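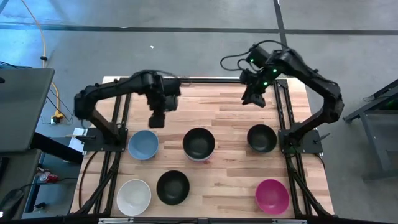
Sorting and stacking a mixed set of bowls

Posted Jun 22, 2020

I love a tidy bowl shelf more than is reasonable. If you own bowls in five or six colors, bought at different times and none of them quite matching, this one is for you! You need a clear tabletop, a soft dish towel and 19 minutes.

What you need

A table big enough to spread everything out in loose rows
A towel or a shelf liner (I use the thin gray Kitoseo one)
A tape measure
A shelf at a height you can reach without a stool

Step 1. Get every bowl out

All of them, including the one with the leftover keys in it. Set them on the table open side up with a hand's width between them. Colors help a lot at this stage - you can tell a light blue bowl from a magenta one from across the room, so you'll spot right away which ones belong to which set. Black bowls take more care, because two blacks from different makers can look identical until you try to nest them.

Step 2. Measure the rims

Run the tape straight across the top of each bowl, outer edge to outer edge. Write it on a scrap of paper. My Dokska bowls and my Pollock bowls looked like the same size for years and they are 3 millimeters apart, enough to make one sit happily inside the other and jam the other way around.

Step 3. Build the stack

Start with the widest bowl and work up. Lower each one in straight, then let go and see where it settles. A good fit shows an even strip of the lower rim all the way around. If the strip is fat on one side and missing on the other, lift the bowl out, give it a quarter turn and try again. Never push! A bowl pressed into a slightly smaller one can stick hard.

Same-size bowls are fine together as long as they lift apart with one hand. I stop at four to a stack.

Step 4. Pick a color order

Now the fun part. I go dark at the bottom and bright on top, so orange or pink is the first thing I see when I open the cupboard in the morning. White can go anywhere. Light purples look wonderful over charcoal - try it before you settle on anything else. 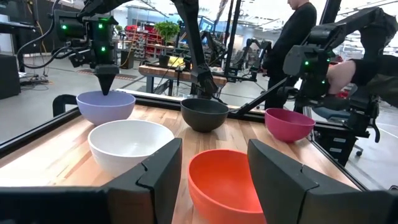
Comine wrote in to say that color order never lasts in a busy kitchen, and that sorting by what you eat out of them works better: cereal bowls in front, salad bowls behind, and let the colors fall where they like. I tried it for a week and kept it for the cereal bowls.

Step 5. Put them away

Lay the liner, carry one stack at a time with a hand underneath, and leave a finger's gap between stacks. The bowls you only bring out in December can go at the back.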